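Section 4. Fitting the top and leveling the Tramer desk

Do section 3 first. If the frame isn't bolted and standing on its own feet, stop, go back. Don't try to build it upside down on the top like the old Falto sheet said. That was a different frame.

You need:

- 5 mm hex key (in the bag)
- cordless driver, low clutch setting
- pencil
- tape measure
- long spirit level
- a second pair of hands from step 5 on

**Caution:** control box unplugged for this whole section. Unplugged at the wall, not just switched off.

### 4.1 Prep the frame

1. Slide the crossbar out to its mark. Short top uses the inner mark, long top the outer one. Do not go past the outer mark.
2. Tighten the four crossbar bolts finger tight only. They get done properly in 4.3.
3. Stick the rubber pads on the side brackets, one at each end. Wipe the metal first or they slide off in a week.
4. Run the motor cables along the inside of the crossbar and clip them. Leave slack at both legs. Frame goes up and down, cables need to go with it.

Note: the Kavanagh frames have the cable clips already fitted. The Sirero ones come with them loose in the small bag, the one everybody throws out with the foam. Check the foam.

Part numbers, in case something is missing:

| Part | No. |
|---|---|
| Crossbar, long | 2920 |
| Side bracket, pair | 3000 |
| Rubber pad set | 1763 |
| Cable clips | 98 |

Quote the number when you order, otherwise you get the wrong brackets. They look the same in the catalog and they are not.

### 4.2 Choose front and back

Pilot holes are on the underside. The row closer to the edge is the BACK. Put a pencil tick on the underside by that edge, small one, so you don't have to tip the thing over again to check.

Clear the floor behind you before lifting. Boxes, foam, the dog. Shoes on.

**Caution:** never lift by one corner. The edge is coated, and it chips if it lands on a corner. Chips are not covered.

### 4.3 Set the top down and fix it

5. Get the top above the frame and bring it down flat, back edge first, then the front. Don't drag it across the brackets, the pads will roll up.

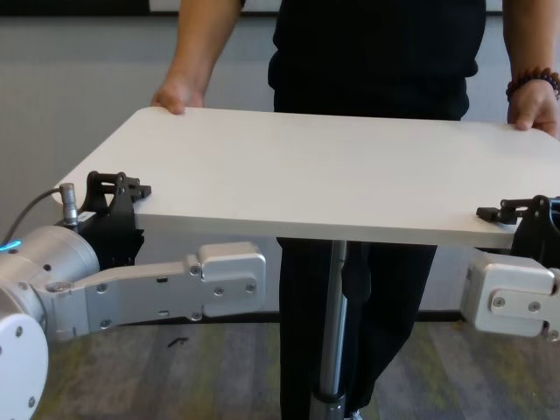 The corners are where tops get damaged, so keep your grip back from them where you can and go slow for the last inch. Holding a white top like this one along its far edge, a hand toward each end, leaves the near corners to be steadied separately. Watch for tilt, with the right side sitting a little lower than the left it will touch down on that bracket first and shift. Level it up before it touches. Bracelets and watches off too if you're wearing any, beads against a matte surface are asking for a scratch.

6. Look underneath, line up the pilot holes. Nudge the top, don't hammer it.
7. Start all the screws by hand. All of them, before you tighten any.
8. Tighten from the middle out. Stop when the head is snug. Overdriven screws come through the top and theres no fix for that.
9. Now do the crossbar bolts properly with the hex key.

### 4.4 Level it

10. Level across the width first, then front to back. Turn the feet, clockwise lowers, counterclockwise raises.
11. Rocks corner to corner? One foot is off the floor. Slide a piece of paper under each to find it.
12. Plug in, hold the down button until the frame stops and the display blinks. That's the reset. It has to be done or the memeory buttons won't save.

If it still leans after the reset, one leg is out of step. See section 6.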